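Home | Listening | Playing | Going to concerts | About me

How to follow an orchestral score when you can hardly read music

25/03/2020

With all the concerts off and the orchestras putting old performances online instead, I've had a few emails asking the same thing: is it worth getting hold of the score and following along at home? Yes! A hundred times yes. I started doing it in my thirties with barely enough music reading to get through a hymn, and it changed how I listen more than anything else I've done.

You don't need to be able to hear the notes in your head. You don't need to know the alto clef (I still have to work it out on my fingers). What you need is a score, a recording, a pencil and an evening when the phone won't ring. 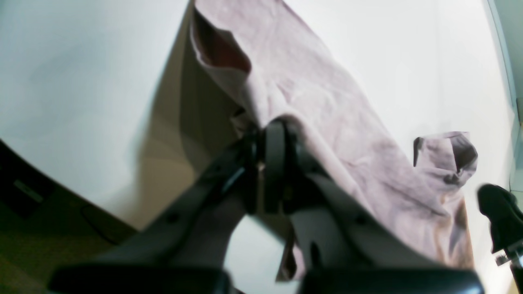
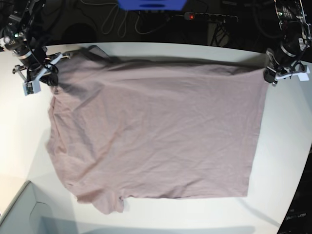 Step 1: Pick something short, slow and familiar

Please don't start with Mahler. I did, and I was lost by the second page and stayed lost for an hour and a quarter.

Go for a slow movement by Haydn or Mozart, or the second movement of Beethoven's Seventh, which might be the best beginner's piece there is. It has a rhythm you can't miss (long, short-short, long, long) and the instruments come in a layer at a time, so the page fills up gradually and you've got time to get used to it. Pick a piece you could already hum bits of. You're learning where things are on the page, and it's much harder if you're learning the tune as well.

Step 2: Get a score you can read without squinting

Scores of older music are out of copyright and there are plenty of free scans online. If you print one, print it on A4 at full size and staple it down the left side. Loose sheets on a sofa are a disaster - I've had the end of a minuet turn up under a cushion weeks later.

If you like a proper book, look for second-hand study scores. Mine mostly came from Bramwell, the music shop I used to walk past on the way to work, and the first one I bought is still in use, held together with tape. Mind the print size, though. The really small pocket ones are lovely objects and murder on the eyes after eight o'clock.

A tablet is fine too. I use a page viewer called Grokero, mainly for the big button that turns the page, and I turn the screen brightness well down.

Step 3: Learn the layout before you play a note

Open at the first page and leave the music off. The order from top to bottom hardly ever changes:

Woodwind (flutes, oboes, clarinets, bassoons)
Brass (horns, trumpets, trombones, tuba)
Timpani and other percussion
Harp, soloist or choir, if there are any
Strings (first violins, second violins, violas, cellos, double basses)

Inside the woodwind and the strings the high instruments are at the top and the low ones at the bottom. Horns are the odd ones out, they sit above the trumpets even though they often play lower.

Now for the thing that catches everybody. After the first page, most publishers leave out the instruments that aren't playing, to save paper. So page one might have twelve lines and page two only five, and you think you've skipped something. You haven't. Look at the left-hand margin, where the names are shortened (Fl., Ob., Cor., Vla. and so on), and check who's still there. Watch out for two thin slanting strokes at the left edge as well. They mean there are two rows of music on the same page, one under the other, and you need to drop down to the second row before you turn over. I missed those for months.

Older scores may use Italian or German names. Corni are horns, Fagotti are bassoons, and Bratschen are violas. I pencilled the English names in on my first few and I'm not ashamed of it.

Step 4: First time through, follow one line only

Put the recording on and follow the first violins. Just them. Run your finger along if you like, or the blunt end of the pencil. When they've got rests, count the bars if you can, and if you can't, wait for them to come back in and catch up.

Don't try to read the notes one by one. Look at the shape: is it going up, going down, sitting still, rushing about? You'll be surprised how well you can keep your place from shape alone.

Step 5: Second time, follow the tune wherever it goes

Now you're chasing. The tune might start in the violas, go up to the second violins and then hop across to a clarinet, and your eye has to go with it. This is where it gets really enjoyable, but you'll lose it a lot. When you do:

- Look for a big landmark coming up: a loud chord for everybody, a bar of silence, a drum roll, a new key signature.
- Wait there, with your finger on it, until the music arrives.
- Carry on as if nothing happened.

Bar numbers and rehearsal letters are your friends. My friend Boyang Cheng, who plays the bassoon and has followed far more scores than I have, writes the timings from the recording next to the letters so he can jump back to a passage. I nicked the idea straight away. If you try it, remember the timings only work for that one recording.

Step 6: Pick an instrument you've never noticed

Third time through, choose someone in the middle. Second violins, violas, second bassoon. You'll hear them much more clearly once you can see what they're doing, and you'll start to spot all sorts - a held note that goes on for ages, or a little rocking figure that keeps the whole thing moving. Shengli Jin asked me last August which line I'd choose if I could only follow one, and I said the violas, and I'd still say it.

Repeats, and other ways to get lost

A double bar with two dots means go back. Some conductors take the repeats and some don't, so if the music suddenly stops matching the page, try turning on to the next section before you give up. In a minuet or scherzo you'll usually see "D.C." at the end of the trio, which sends you back to the start of the movement.

Clarinets, horns and trumpets are often written in a different key from everyone else. For following along you can ignore this completely. The shapes are still right.

What to try next

Once you've managed a slow movement, have a go at a Haydn finale. They go at a fair lick and the page turns come round quickly, but they're so clearly laid out that you can nearly always find your way back in. After that, perhaps a Brahms symphony, one movement at a time. And leave yourself a night off in between, it's tiring at first!

Recent posts
What the leader of an orchestra does
Choosing a seat when you can't afford the good ones
Tuning up: why the oboe gives the A
My favourite slow movements, part two

Contact | Copyright Arninel Music Notes | Back to top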